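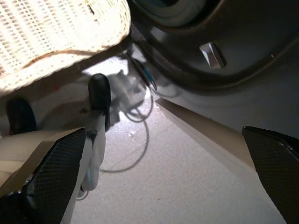
Plumeo, the small software house on the north side of Grollel, has put out version 4 of Kusonow, its planning and control package for two-armed robots. It came out on Friday morning, and by lunchtime the team had already pushed a fix for a typo in the install notes, so you know people were downloading it.

Kusonow is the layer that sits between "put that in the washer" and the motors. It decides which hand goes where, in what order, and what to do when the thing being held isn't where the last camera image said it was. Earlier versions did this pretty well for boxes and bottles. Version 4 is the first that takes on laundry rooms in a serious way, and if you've ever watched a robot meet a bath towel you'll understand why we walked over to take a look.

The trouble with laundry, from a programmer's side, is that almost nothing about it holds still. Cloth folds over itself and hides its own edges. A basket bends when you pull on the rim. A front-loading machine has a door that swings through exactly the space where a robot would like to keep its elbow. Old planners tend to treat the world as a set of solid shapes, work out one long path, and then follow it with great confidence even after the shapes have changed. Kusonow used to do that too. The new one plans in short stretches, checks what it sees and feels, and plans again every 300 milliseconds.

That sounds like a small change, but it meant tearing up most of the code. The old planner and the old arm controller passed each other finished paths, like letters through a door. Now the two share one running picture of the task, and either side can say "hold on" at any point. If the left arm feels more pull than it expected, the right arm hears about it right away and can ease off before the thing between them gets stretched or dropped.

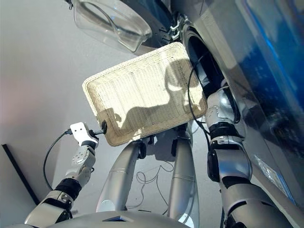 By the Grollel Weekly science and tech desk

Holding one object with two hands is where the new code really earns its keep. Once both arms are on the same thing, they form a closed loop, and any small error in one arm becomes a shove against the other. With a stiff object you can measure that shove and cancel it. With something light and a bit springy, the object soaks up the error for a while, then lets go of it all at once. (The team calls this "the twang," and it's in the manual under that name.)

Kusonow 4 gets at the problem by letting one hand lead and the other follow, and by allowing them to trade roles partway through a move. The leading hand cares about position. The following hand cares mostly about force, and will give ground to keep the pull within limits. Who leads is chosen by the planner from how good each grip is and how much reach each arm has left. We saw the role switch happen on the team's monitor as a colored bar flipping from one side to the other, which is a lot more exciting than it sounds when the engineer beside you is holding their breath!

There is also a new way of handling the follower. In the old version, both hands had to have a proper pinch before the robot was allowed to lift. Now a hand can just push or steady, with no grip at all, and the planner counts it as a real contact. People do this constantly. You pin a laundry basket against your hip, or hold a tray up with your wrist as you open a door. Letting a robot do the same opens up plenty of moves that were simply off the table before.

Then there's seeing. Kusonow takes in images from the head and from both wrists, and until now it trusted the head camera most. That made sense for tabletop jobs, where the head has a clear view of everything. In a laundry room the arms themselves get in the way, and so does whatever they're carrying. The new version scores each camera moment by moment and leans on whichever one is telling it something useful. At times the answer is none of them, and the software now has a way to say that too. It slows the arms, keeps the grip force steady, and makes a small move picked to give one camera a better look.

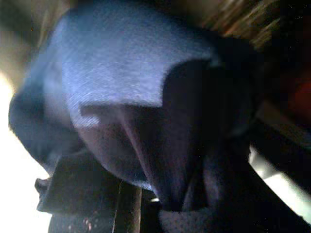 Blue fabric up close, with its fold in deep shadow.

Close views of cloth are a hard test for this scoring. A wrist camera near a pile of fabric gets color, shading and a little texture, and very little that says where one layer ends and the next begins. The older perception code would look at a dark fold and announce an edge. Sometimes it was right. The new code keeps both ideas alive, "edge" and "shadow," and carries them forward until touch or another view settles it. The planner then favors moves that work out fine either way, such as a wide, shallow pinch from the side.

It costs some speed. Plumeo is open about the fact that version 4 is slower than version 3 on easy jobs, because it spends time wondering about things that version 3 never noticed. There's a setting to turn the wondering down. The team suggests leaving it alone for anything soft.

The part that got our desk most fired up, though, is Cao. Cao is the viewer that comes with Kusonow, and it used to be a fairly plain thing for playing back logs. It has been rebuilt from the ground up. You drop in a recording and it lines up every camera, every joint and every decision on one timeline, and you can stop at any instant and ask the planner what else it was thinking of doing. The roads not taken show up as thin gray lines, each with the cost that ruled it out. If you disagree, you can pick one of the gray lines and run it forward in simulation from that very moment.

We tried this ourselves, with no training and one cup of coffee. We found a spot where the planner had backed the right arm away from a basket, picked the bolder move instead, and promptly drove a simulated elbow into a simulated wall. Point to the planner. It took us under a minute to see why it had been so careful, and that's the whole idea of the tool.

Cao also has a search box now. You can ask it for every moment where the two arms traded roles, or where all the camera scores dropped together, and it will pull them up from a whole folder of logs. Along with the release, Plumeo is sharing a set of 3,153 recorded attempts for people to practice on, failures left in. The failures are the good stuff, if you ask us. There's one, early in the set, where the planner spends a long time trying to find a second grip on a pillowcase that it is already holding with both hands.

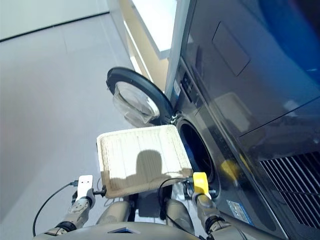
Loading a washer is the job the team uses to pull all of these pieces together. The planner has to keep track of the door as something that moves and can be bumped, pick an approach that brings both arms in from the same side, and get a wide item to a round hole. It also has to deal with light, and this is a place where Cao's timeline is handy for explaining things to outsiders like us. With a pale pad held up between the grippers in front of the drum, the robot's own head throws a dark, rounded shadow right across the middle of it, and to a simple program that patch could easily pass for a hole or a second object. Kusonow 4 knows where the head is and can take a lamp position as a setting, so it works out where such a shadow ought to fall and marks that area as "probably me." In the viewer those areas get a dotted outline. It's a lovely little feature, and it took up a surprising share of the June work.

The tuning has been cleaned up as well. Setting up a new robot used to mean filling in a long file of numbers by hand, and there were users who kept a printed copy taped beside the monitor. The new setup asks for 34 values, and a guided calibration routine fills in most of those by moving each arm through a set of poses. The remaining few are things like how hard you're willing to let the grippers squeeze. Old setup files can be converted, with one catch: custom force limits don't carry over and have to be typed in again.

What it can't do yet is listed up front in the release notes, and we liked that. It won't fold. It won't sort by color or fabric. It can't tell when the drum is too full, and it has no idea what a care label says. Cables on the floor are treated as things to stay clear of, with no attempt to move them. Machines with a top lid are not supported, though a test branch exists for the brave.

Kusonow 4 and Cao are both available from Plumeo's download page, and the practice recordings are a separate download (a big one, so maybe start it before bed). The team is taking bug reports through the usual form and asks that you attach the log along with the screenshot. An evening walkthrough of the new viewer starts at 7 p.m. in the upstairs room at the Grollel library. Bring a laptop if you want to try it on your own recordings.

Recent items
Grollel library adds evening hours for the workshop room
Why robot logs get so big, and what to throw away
Reader questions: getting started with arm simulation
Bus route changes near Plumeo's street
Kusonow 3: our first look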